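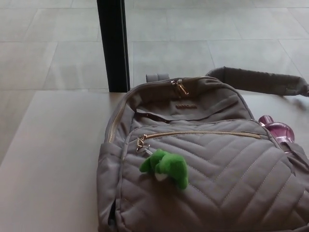

Senga Moffat thought the quilting would be the weak point, padded fabric always goes at the seams, so we should test there first. We went with zippers anyway.

Method: front pocket zipper, 200 open/close pulls per sitting, 3 sittings, month of March. Keychain left on the pull the whole time (extra weight, more like real use).

Results so far. No teeth skipped. Pull a bit stiffer by the last sitting, maybe lint. Chevron stitching not tested yet, Senga still says its the seams.

To do: main zipper, same count. Then get to 2,000 if theres time before the Fadthorpe showcase.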